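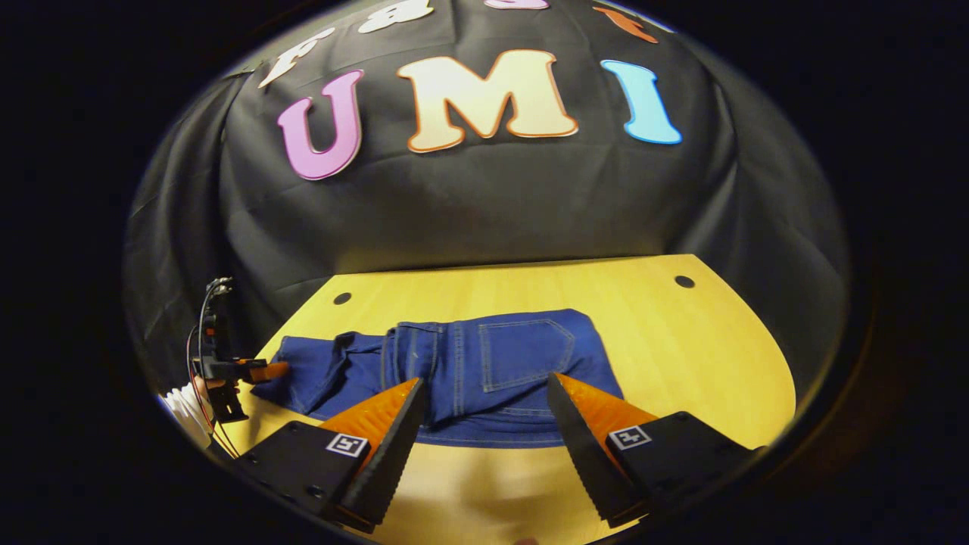

Stemside garment station: pre-session inspection checklist, with comments
Task family: two-handed folding, denim
Station: table 2, Semelcombe
Inspected by: Wenceslao Benítez
Session: Friday, morning block

Mark each item OK, FIX or HOLD. FIX means the item was corrected before the first example was recorded. HOLD means no recording until the item is cleared. Comments are required for FIX and HOLD and optional for OK.

Section 1. Table and surroundings

1.1 Table stable, no rocking under hand pressure at all four corners.
OK.

1.2 Edges and surface free of splinters, tape residue and burrs.
FIX. Tape residue on the front edge, left over from the towel sessions. Scraped and wiped with alcohol. Left to dry before the garments went down.

1.3 Holes in tabletop clear, nothing routed through them.
OK. The two holes near the back edge stay open. The Tapia layout calls for plugs. We do not use plugs at Semelcombe, and the training set already contains both kinds of table. Do not change this partway through a batch.

1.4 Backdrop secured along the top, no loose fabric reaching the work area.
OK. Folds on the left side are deeper than on the right. Acceptable. Do not iron or re-hang between episodes.

1.5 Letters on backdrop firmly attached.
FIX. The M was loose at one lower corner. Re-pinned from behind. Check that no pin point comes through the front of the cloth. The letters give the tracker some texture on an otherwise plain black surface, so if one falls during an episode, stop and discard that episode even if the fold was good.

1.6 Floor clear for one step back and one step to either side.
OK.

Section 2. Hand-held grippers

Inspect both units. Record the unit number if anything other than OK.

2.1 Fingers seated fully, no play at the base.
Right-hand unit: OK.
Left-hand unit: FIX. Slight side play at one finger. Screw retightened by hand driver. No power driver on these housings, the threads strip.

2.2 Soft fingertips free of cuts and lint.
FIX on both. Denim sheds more than the cotton items did. Wipe the black ribbed part with a damp cloth every 10 episodes. Lint in the ribs lowers grip and the operator starts squeezing harder to compensate, which shows up in the width data as a tighter close than the garment needs.

2.3 Markers on housings flat, clean, fully bonded, white border complete.
OK. A marker with a lifted corner is HOLD, never FIX. A replaced marker requires a new width calibration before recording.

2.4 Full open and full close, ten slow cycles, no sticking.
OK.

2.5 Pinch points. Operator has been shown where the fingers meet the housing and keeps the free fingers behind the trigger guard.
OK. Reviewed verbally.

2.6 Cables strain-relieved and clear of the garment path.
FIX. Slack on the left-hand unit hung low enough to drag over the front edge of the table. Shortened with one hook-and-loop tie. Operators should lay that unit down with the cable toward the outside of the table. A cable under the jeans at the start of an episode is grounds for rejection.

2.7 Lens clean, mount tight.
OK. Use the lens cloth in the drawer. Shirt sleeves have put two fine scratches on the spare.

Section 3. Garments

3.1 Pockets emptied.
OK. One paper tag found in a back pocket and removed.

3.2 No sharp hardware. Rivets, zipper pull and button checked by hand.
OK. The light-wash pair with the bent rivet has been pulled from the bin.

3.3 Garment dry and free of detergent residue.
OK.

3.4 Starting state matches the batch sheet.
OK with comment. The sheet says "back side up, partly bunched, one leg extended." Operators tend to straighten the waistband before picking up the grippers. Leave it alone. The learning system has to see how a person deals with a bunched waistband, and it has seen plenty of neat ones. Drop the garment from chest height, then adjust only if some of it has gone over the edge.

3.5 Rotation of garments logged.
OK. Change the pair after every 10 accepted episodes.

Section 4. Recording

4.1 Storage space for at least 200 episodes on each unit.
OK.

4.2 Clocks synchronized between left and right units.
HOLD at 8:40, cleared at 9:05. The right unit had not picked up the time after a battery change. Synchronized again through Urnis and confirmed with a clap test. Any episode recorded without a confirmed sync cannot be repaired later, since the two hands will not line up.

4.3 Mapping pass completed before first episode.
OK. Slow sweep, both sides of the table, backdrop in view throughout. Repeat the pass if the table, the backdrop or the lights are moved.

4.4 Lighting even, no glare on tabletop.
OK. Blinds closed.

4.5 Operator knows the rejection rules.
OK. Reject for: dropped gripper, bare hand in view, garment off the table, cable contact, interruption by another person. Do not reject for a missed grasp that the operator corrects. Those are kept and tagged "recovery." We are short of them.

Section 5. Operator condition

5.1 Table height set so that elbows stay below shoulder level.
OK. Raised one notch for the taller of the two operators. Note the setting on the batch sheet.

5.2 Break after every 100 episodes or one hour, whichever comes first.
OK. Wrist strain was reported twice in April, both times after long runs on heavy garments. Jeans count as heavy. Stop at the hour even if the batch is nearly complete.

5.3 Long hair, lanyards and loose sleeves secured.
OK.

5.4 Operator reports no numbness or soreness from the previous session.
OK.

Section 6. Count and release

Accepted denim episodes before this session: 3,529.
Target for this session: 200 accepted, split evenly between the two operators.
Expected rejection rate: roughly one in ten, based on the last three batches. If it runs well above that, stop and repeat sections 2 and 4 before continuing.

Open items carried forward:
Left-hand unit, finger screw (2.1). Recheck at the midday break. If it has loosened again, swap the unit and recalibrate.
Spare lens, scratched (2.7). Order a replacement.
Batch sheet wording (3.4). Add "do not straighten" next to the starting state.

Station released for recording at 9:20.
W. Benítez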